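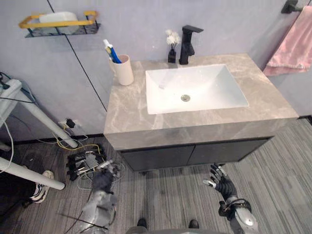 Grey marble top, black tap, toothbrushes in the cup.

Harkeck Sprint Lap Times

Lap and sector times from the club sprint meetings at Harkeck and Dumgate, typed up from the paper sheets. Hurried job, expect rough edges. Maintained by Sumathi Bangera.

Last updated 24 November 2025. Version 2.

What's in it

laps.csv — 1230 rows, one per timed run
drivers.csv — driver code, class, home club
weather.csv — one line per session, copied off the timekeeper's notes
notes.txt — everything that wouldn't fit anywhere else

Practice runs are in, marked P in the session column. Leave them out if you only want results. Runs that were red-flagged have a blank time and R in the status column. Spins and wrong slots too, if the sheet said so. Sometimes it didn't.

Columns in laps.csv

meeting, venue, session, car number, driver code, class, sector a, sector b, total, status, track

Times are seconds, to hundredths. The track column is dry, damp or wet and comes from whoever was on the start line, so one man's damp is another's wet. Dumgate is worse for this, the bottom hairpin stays greasy under the trees long after the rest has dried out.
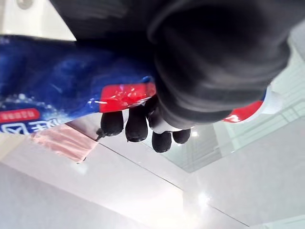
Car numbers get reused between meetings. Do not join on car number!! Use driver code plus meeting. Shared cars carry the same number with a 400 added for the second driver, that was the club's own system and I've left it alone.

Known problems

Sector b missing for all of the second Harkeck meeting, beam got knocked over and wasnt put back until the afternoon. Totals are fine.

4 runs at Dumgate have a total quicker than the two sectors added up. Can't be right. Left as written on the sheet, status is Q.

Class names changed mid season — old Road Going split into Road Going A and B. I've kept what was printed on the day. Mapping is in notes.txt, not checked by anyone but me.

Handwriting. Some 1s are 7s and the other way round, definately a few still in there. If a time looks daft it probably is.

Don't compare venues by total. Harkeck was run over the long course until the resurfacing, short course after. The venue column says HL or HS.

How it was made

Sheets typed by hand, then read back against the results printed by Pai, the timing program the club uses. Where they disagreed the sheet wins, except for penalties, which only Pai has. The charts in the plots folder were done in Plolora, scripts included, no promises they run on yours.

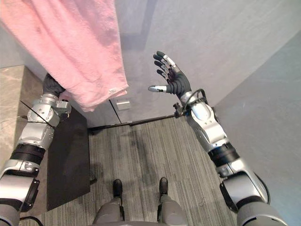

Pink towel in the left hand, right hand open.

Privacy

Names taken out, driver codes only. Juniors are left out altogether. If you recognise yourself and want your runs removed, open an issue with the meeting and car number.

Using it

Free for any non-commercial use, just mention the dataset by name. Corrections very welcome, a photo of the original sheet helps a lot.

To do

December: type up the final Dumgate meeting, sort out the class mapping, add tyre type where the scrutineer wrote it down.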